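Notas sobre el juego de tres en raya del repositorio `katutari`. Mantiene: Oduor Swai.

## Material

- Cubos negros, que llevan la X, y cubos verdes, que llevan la O.
- Tablero de papel blanco, tres por tres, con números impresos en las casillas.
- Cinta morada para sujetar el papel a la mesa.
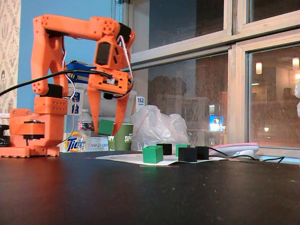
## Tablero

La numeración va impresa en el propio papel — el 5 es el centro — y es la que usan las anotaciones. Si el papel se arruga, se imprime otro.
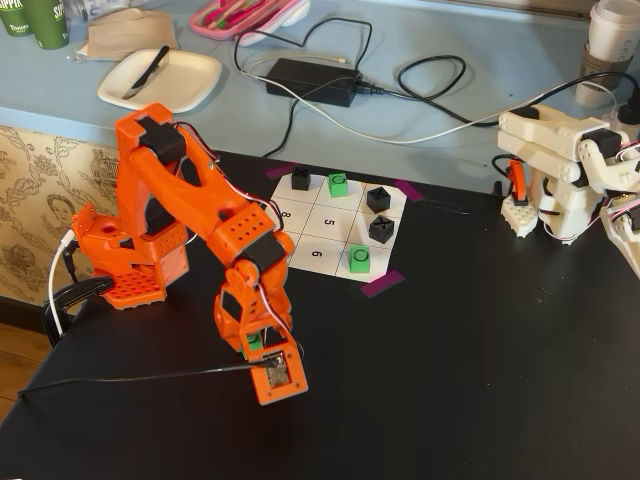 *Tablero con cinco cubos; uno negro, entre dos casillas.*

Un cubo que pisa la línea se anota como `entre` y conserva las 2 casillas. Las posiciones se revisan a mano antes de publicar.
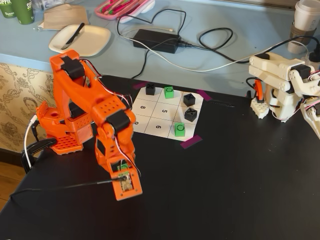 El fichero `partidas.csv` tiene 3,183 filas, una por jugada, de más de 1,020 partidas. Las columnas son `partida`, `turno`, `ficha` y `casilla`. Las partidas abandonadas llevan `fin=0`.

Última revisión: 2021-01-03.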